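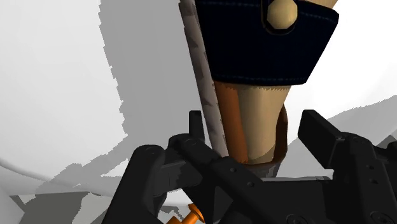

Ah-rin Ok asks whether the Swanepoel cell is still dropping parts after the pad change. Yes, though less often. Notes from this morning follow.

Two-finger gripper, linkage type. Both fingertip pads replaced at 1,607 cycles, well short of the 3,000 on our service sheet. The old ones had glazed.

Before fitting new pads, check the screws on the outer links. One on the right side had backed out. Cleaned, threadlocked, torqued again.

Zero the fingers after any pad change. I skipped this at Dromton and the left pad touched first on every close for a whole shift.

The Vateo simulation model still carries the old pad thickness, 2 mm under. Siyabonga Van Wyk is correcting it tonight. Until then, don't copy closing widths from the sim to the cell.

Tapered parts: approach speed down, close on force, hold, then lift. Next inspection in May.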